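Box folding: grip force loop chatters on thin flaps
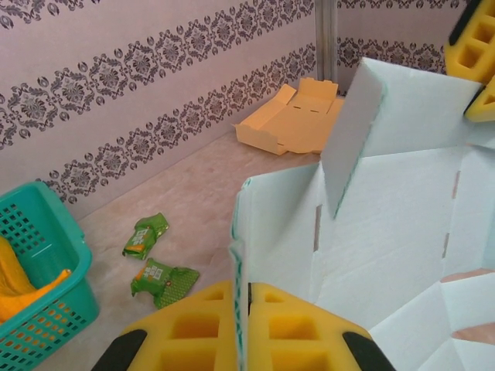 Wrist cam, left arm, holding the flap.

genetti_fan
Hi all, and happy new year! My force loop runs at 25 Hz and it hunts like mad on thin cardboard. Would a deadband help?

Trastmont
I'd go faster first, friend. Mine was miserable until 191 Hz.

clalstead9
Gently disagree! Filter the signal before you touch the rate, or you're just chasing noise more quickly.

genetti_fan
Filter tonight, then. Thank you both!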